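Kosden Reading Scheme: progress report to the Barmont Fund, 23 February 2021

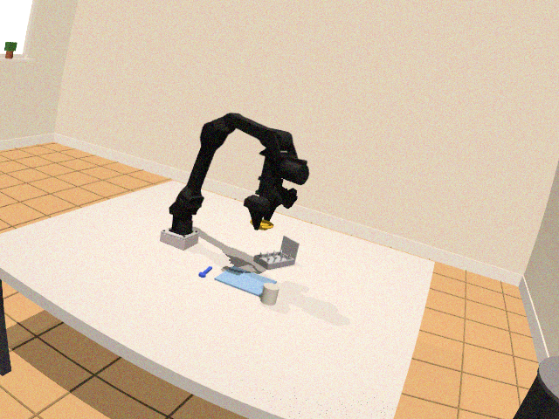

Of the 1,062 households sent book parcels, 40 have returned the survey, and I would not build much on that. Clostader reports better reading habits — on what evidence, it does not say. Its leaflet is as plain as the big white table under the black arm, and tells parents about as little. We ask to hold back the second payment until May.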